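Caught Dale Gagnon in September at the shared shop behind Havness, soldering iron still warm, lunch uneaten. He had 20 minutes. We took 11 of them on the gripper.

He's on his third set of fingers. The first were too soft, the second cracked at the screw holes. "Printed them overnight, came in, one was already on the floor," he says. The new ones are stiffer and flat at the tips, his own drawing, with a bit borrowed from a guy named Michalík who posts his files for free.

Money? He's at 329 dollars for the hand, not counting the motor he fried. Won't say what the arm cost. "My wife reads your site."

Most of his evenings go to software. He calls the control program Zovwood, after a street he used to live on, and it crashes if you look at it wrong. Almost 3 weeks went into one bug. A sign flipped, thats it. "I had a plus where I needed a minus. I was ready to sell the whole thing."

Why two arms, though? He shrugs. One could hold the plate, the other could do the work. That's the plan anyway. So far they mostly get in each others way. 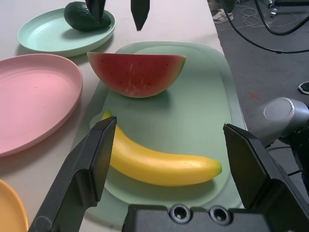
Grip width is what he wants to talk about. Open too far and the fingers knock into whatever's next door, too narrow and you need perfect aim, and he hasn't got perfect aim. Toy food is good for this, he says, all differnt shapes, and you can drop it. "Banana's my favorite. Lying sideways like that on the green board, you come at it from the ends or across the middle, and those are two different problems." The watermelon wedge he'd rather skip. Flat on one side, round on the other. "Ask me in a month."

Next up, a force sensor from Larkudau, if it ever ships. He's been refreshing the tracking page. Then he wants to redo the wiring, then maybe sleep. The iron was back in his hand before we'd found our coats.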